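Skumia School Partnership - Frequently Asked Questions

Last updated Tue 13 August

These are the questions we get most often from sponsors, visiting teachers and families. If yours is missing, write to the office using the contact form and we will reply within a week, or a bit longer during school holidays.

What is the Skumia School Partnership?

We are a small nonprofit that supports two schools, one in Brasis and one in Wukham. The Brasis school takes children from kindergarten through sixth grade. Wukham covers seventh grade through graduation. Many children move from one to the other, and a school bus runs between the two towns on weekdays.

How many students are enrolled?

There were 763 students across both schools at the last count. Brasis is the larger of the two.

Are the schools free?

No. Families pay a monthly fee set on a sliding scale, and students on a full scholarship pay nothing except the cost of a uniform. Fees cover part of the running costs. The rest comes from sponsors, one-time gifts and the Kovalchuk Fund.

What is the Kovalchuk Fund?

It is a scholarship fund for students in the last three grades at Wukham. It pays for tuition, books, exam fees and bus fare. Students apply in November and need a letter from one teacher and a copy of their most recent report card. A parent or guardian has to sign the form. Late forms are held over to the following year.

How does sponsorship work?

A sponsor is matched with one student and gives monthly or once a year. The money goes into a shared scholarship account and is not handed to the family. You will get a short letter from your student twice a year and a copy of the school newsletter. Letters from Brasis are written in class with a teacher's help, so younger children may send a drawing with a line or two under it.

Can I send a gift to my student?

Please don't mail packages. Customs charges are often higher than the value of what is inside, and the school has to pay them before the box is released. Cards and flat letters are fine. If you want to give something extra, mark your donation "classroom" and it will be spent on supplies for the whole grade.

Can I choose which student I sponsor?

You can tell us whether you would like a younger or an older student. We make the match from the waiting list, starting with the child who has been on it longest.

What happens if my student leaves the school?

We will write to you and offer a new match. Some families move away for work during the year, and we don't always get much notice. You are free to stop at that point if you would like to.

Do you accept visiting teachers?

Yes, for a stay of one full semester or longer. You need a bachelor's degree and at least one year in a classroom. Spanish is helpful in Brasis and close to necessary in Wukham, where staff meetings are held in it. Housing is provided - a shared house near the school with a private bedroom for each teacher - and there is a monthly stipend of $1,000. Airfare is your own expense.

Do I need a background check?

Yes. It must be less than six months old on the day you arrive. This applies to short visits too if you will be in a classroom.

What subjects do you need most?

Math, science and technology at Wukham, and early reading at Brasis. Open positions are listed on the jobs page and taken down once they are filled.

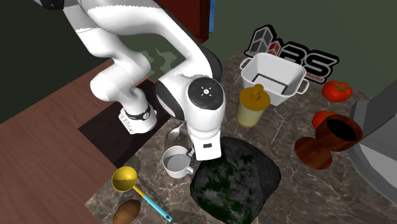
Can a church or school group visit?

Groups are welcome for up to a week outside of exam periods. Ask for dates well ahead, as we host only one group at a time. We don't take visitors on the first or last day of a term.

Is my donation tax deductible?

Donations made from the United States are. Receipts go out by email, usually the next business day. Donors in other countries should check their own rules.

How do I change or stop a monthly gift?

Sign in to your donor account and choose "My giving." Changes made before the 3rd of the month apply to that month's payment. If you gave by check or have lost your password, use the contact form and the office will make the change for you.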